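Vorkstead House, shared kitchen - storage notebook
Entry: February 17, 2020
Subject: counter and drawer arrangement, first review

The purpose of this entry is to record how dry goods are presently kept in the Vorkstead kitchen, before the Tullard shelving is ordered. The budget line stands at 400 pounds and no part of it has been spent.

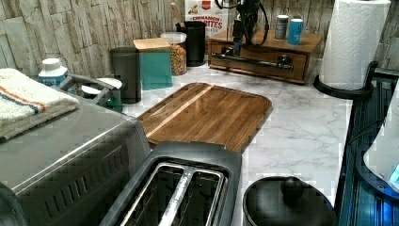
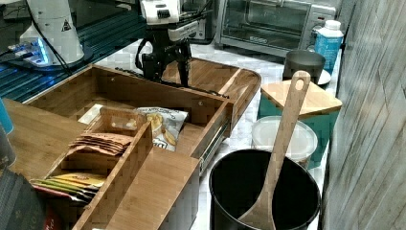

1. Counter

The canisters are to remain in a row along the stone-look wall. The teal one with the bamboo lid is preferred by most users, as the lid can be lifted with one hand. Cereal is held in two forms at present, in the clear jar with the white lid and in its box propped against the wall. It is proposed that boxes be moved to the upper cupboard once the jar has been filled.

The folded towel should have a hook of its own. Cloth is not to be left on top of the oven when the oven is in use - this was agreed in May and the notice should be put up again.

The utensil holder stays where it is.

2. Drawer

The bamboo organiser is retained. Flat brown packets are stacked in the small divider box and the coloured sachets stand on edge in the front left compartment. Standing on edge is the better method for anything with a printed strip, and the brown packets should be tried the same way. The snack bag in the middle compartment takes up space that was set aside for tea, and bags of that kind belong in the Ahmadpour crate under the window.

Internal width required for the new divider: 69 mm. The Verkutska catalogue lists one at 70 mm, which would need sanding. To be checked against the drawer before any order is placed.

3. Outstanding

Labels for the canisters, 5 in total, lower case, black on white.
Slide on the right side of the drawer - clean and apply a little wax.
Price for Tullard shelving, short version, without brackets.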